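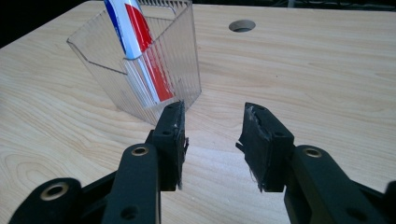

Szabolcs Csizmadia: I'd drop the word "comparison" from the title. You ran two hand-held grippers through one tube task and got a folder of clips. I don't see what anyone can conclude about the fingers from that.

Fair, and the title is changed. What follows is a data card for the Lasen tabletop set, first upload 27 March 2025.

Contents

The set has 148 clips, of which 126 are usable by our own rules. The other clips are kept in the rejects folder with a reason code. Most clips involve a striped tube and a clear open-top holder. A few are idle clips with the fingers open over bare wood, kept for checking camera drift.

Finger pads

The Tyagi write-up that got us started says pad condition "has no effect on grasp outcome." We doubt it. Our pads were not fresh, and we did not log wear per clip, so we can't show the opposite either. Please don't cite this set on either side.
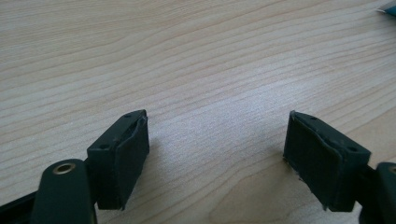
Fingers open, nothing held. Pad edges lifting from the housings, with loose fibers on the right one.

Cameras

Each clip comes with a view from the gripper and a head-height view. The gripper view is good for contact and poor for nearly everything else. The head view shows both hands, but the fingers hide the last bit of the approach more often than we'd like. Clock offset between the two is up to five frames – we measured it, we did not fix it. 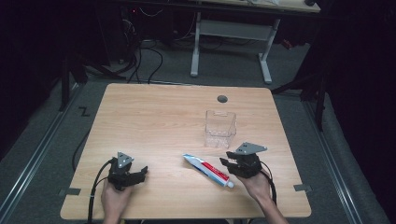

Head view. Both grippers in hand, tube on the table between them, clear container behind.

Known problems

One table, one lighting setup. Anyone claiming that a policy trained on this generalizes should try it on a different table first.

Success labels were made by a single person. "Placed" means the tube stayed in the holder until the end of the clip, and leaning counts.

The Fleneck controller logs are missing for the early clips. We have no plan to rebuild them.

Files

clips/ usable recordings
rejects/ everything else, with codes
labels.csv one row per clip
offsets.csv clock offsets

A second upload with pad wear logged is planned for April. Corrections go to the Cavar issue tracker.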